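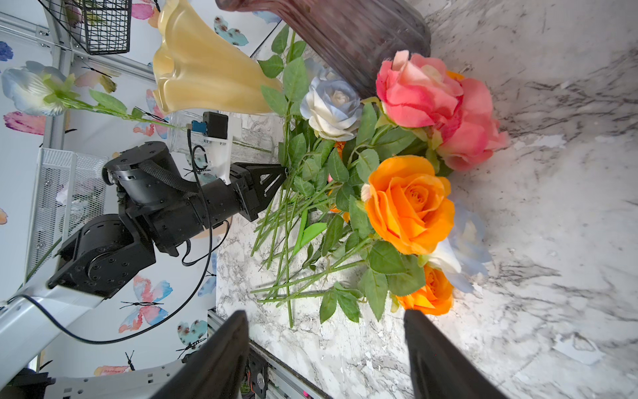 卷帘门的帘片变形后，可以只换单片吗？
多数情况下可以，前提是变形没有延伸到导轨，且同型号帘片仍在供货。

这个问题由Fisari门窗维修公司的技术主管马克桑斯·科斯特（Maxence Coste）作答。该公司主要承接临街商铺和小型仓库的卷帘门维修，业务覆盖Vornell老城区及周边。采访在他的工作间进行，话题从帘片开始，随后转到卷轴、电机和限位。

科斯特说，报修电话里最常见的描述是“门卡住了”，这句话对判断故障几乎没有帮助。“我会先问三件事：停在什么高度，停之前有没有异响，手动链条拉不拉得动。手动能拉动，先查电机和控制盒；手动也拉不动，先查导轨和帘片端锁。”

端锁是装在帘片两端的限位件，作用是防止帘片横向窜动。据他介绍，端锁的铆钉松脱后，帘片会逐渐偏向一侧，与导轨内壁摩擦。“客户听到刮擦声，往往先喷润滑油。油沾了灰，导轨里形成一层硬膏，阻力更大。导轨应当用干布清理，需要润滑的地方用干性硅基喷剂，薄薄一层。”

更换单片的流程并不复杂。先断电，把门帘放到需要更换的位置，用夹具固定上方帘片，拆下该片两端的端锁，从侧面抽出旧片，再把新片沿咬合槽推入。难点在于侧面空间。“有些商铺的门洞一侧紧贴立柱，帘片抽不出来，只能把整幅门帘从卷轴上卸下。工时完全是另一个数。”

他提到最近处理的一樘门，客户是经营五金批发的塞尔瓦拉杰·塔鲁克德（Selvaraj Talukder）。叉车撞弯了下部两片，门还能升降，于是继续用了一段时间。“弯的帘片每次卷上去，都会顶住相邻的一圈。最后上面的帘片也压出了折痕，导轨开口被撑大。原本换两片，后来导轨也要换一根。”塔鲁克德在电话中确认了这一经过，并补充说，停用期间仓库改走侧门，装卸效率受到影响。

关于电机，科斯特认为选型错误比质量问题更多见。他的同事皮尤米·塞内维拉特纳（Piyumi Seneviratne）负责电气部分，也参加了这次谈话。她解释说，管状电机的额定扭矩应按门帘总重、卷轴直径和摩擦损失计算，再留出余量。“有人只看门的宽度。宽度相同，单层铝片和填充型帘片的重量差别很大。”

她在工作台上打开一份检修记录，其中一樘门的门帘称重为200公斤，原配电机没有留余量。“热保护频繁动作，用户以为是电机坏了，换了同一型号，结果一样。”她的处理办法是换用高一档扭矩的电机，同时重新核对卷轴挠度。卷轴中段下垂过大时，门帘会卷得松紧不均，单换电机解决不了。

限位漂移是另一类常见故障。机械限位依靠齿轮组计圈，齿轮磨损后，停止位置会一点点偏移。塞内维拉特纳建议在导轨上做一道标记，每月对照一次。偏移持续增大时应更换限位组件，反复调节旋钮没有意义。

谈到备件，科斯特表示，Grolell系列帘片目前仍可订到，早期的Amarasinghe型已经停产，咬合槽的尺寸与现有产品不同，不能混装。“硬敲也能敲进去，但转动角度受限，卷到小直径时会崩开。”公司仓库里留有一批旧片，编号1168的货架专门存放拆下来的可用件，每片都量过长度和弯曲度。

保养周期按开合次数计算。科斯特给出的做法是每500次检查一遍端锁和紧固件，使用频繁的商铺缩短间隔。防坠装置动作过一次后必须整体更换，不得复位后继续使用。“这一条没有商量余地。里面的棘爪受过冲击，外观看不出来。”

对于用户自己能做的部分，他列得很窄：清理导轨，听声音，看底梁是否水平。涉及卷轴和扭簧的操作一律由技师完成。“扭簧储存的能量足以造成重伤。我见过有人用螺丝刀代替专用绞棒，螺丝刀打穿了吊顶。”

采访结束前，负责调度的马尔莎·利亚纳格（Malsha Liyanage）送来一张新工单，是一樘停在半高处的仓库门。科斯特看了一眼备注，上面写的仍是“门卡住了”。他回拨电话，第一个问题是手动链条能不能拉动。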